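Notebook, kitchen tasks, simulation side
June 2024
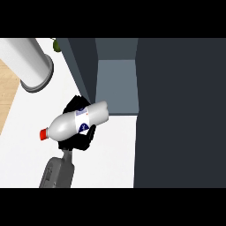

Counter-clearing is the chore we picked because it sounds like the easy one. Take what is on the counter, put it where it goes, leave the rest alone. The policy under test is the second one trained on the Tullix set, with 4,000 demonstrations against 2,217 for the first. Same arm, same hand, same kitchen layout. The question for this entry is whether the extra data bought us anything on grasps that have to be useful afterward. A bottle held around the middle with the red cap pointing down and to the left is a secure grasp in the ordinary sense, and the scoring script will give it full marks. A person who wanted to stand that bottle on a shelf would have to turn the wrist most of the way back over first. The script has no opinion about that. I do.

Notes on the bottle, then. Grasps from beneath, with the palm behind the body and the fingers wrapped, come up far more with the new policy than with the old one. The old one pinched near the shoulder and lost the bottle on the lift. The wrapped grasp holds. What it costs is orientation. The hand ends up wherever the fingers closed most comfortably, and the place motion inherits that. If the target is a bin, fine. If the target is a shelf with a fixed height, the wrist needs a rotation it may not have room for next to a cabinet wall.

Checked the wrist limits again. There is enough range on paper. In the planner it gets used up early, during the approach, and whatever remains is what we have for placing. Two fixes worth trying:

1. Add a term for remaining wrist travel at the moment of closing.
2. Let the hand put the object down on the counter and regrasp.

The second is what people do, more often than they notice. It is also slow, and our time limit per object was set back when nothing in the set needed regrasping. Melahat Ekinci wants the limit left alone until July so that the numbers stay comparable. Agreed, but I am logging overtime runs separately so that we have them later.

Contact model. The bottle is a rigid body in the simulator. A real one gives when squeezed, and a half-full one shifts its weight as it tilts. We have neither effect. I would not trust any wrapped grasp to carry over to the Elldale bench without at least a moving center of mass. Esposito did something like this for their pouring task by hanging a damped weight inside the shell - crude, cheap to run, and probably good enough for us. Will copy the approach and see what it does to step time.

Friction is set too high. I lowered it to the value from the Plustholm measurements and the wrapped grasp survived, with some slip at the start of the lift. The pinch did not survive at all. That is one point in favor of the new data which does not depend on how we score things.

Clutter. Small round items are still a problem of another kind. The hand tends to push fruit before closing on it, and near the counter edge the push can be the end of the run. I tried a slower approach with the fingers spread lower. It helps in the open and makes things worse beside a cabinet, where the outer finger touches the panel first and the controller reads that as contact with the object. The contact labels need to carry which body was touched. They do carry it in the raw log and we drop it in preprocessing. My mistake from the first version, never revisited.

On the larger question, which came up again at lunch: can it do the chore yet? Clearing into a bin, in simulation, with rigid objects - yes, most of the time, and slower than anyone would put up with at home. Putting away, no. Putting away means the object ends upright, in its place, with its neighbors still standing, and we do not measure any of those three. I would hold off on calling the task "tidying" in the write-up until we do. "Clearing" is accurate.

To do:
- final orientation error into the score, reported beside success and kept out of it for now
- wrist travel term, weight to be swept overnight
- damped weight in the bottle
- body names kept through preprocessing
- ask Melahat whether the bench hand has the same finger limits as the model, as I found about 2 degrees of difference at the outer joint and do not know which one is right

Wrist sweep is queued. Results go on the next page.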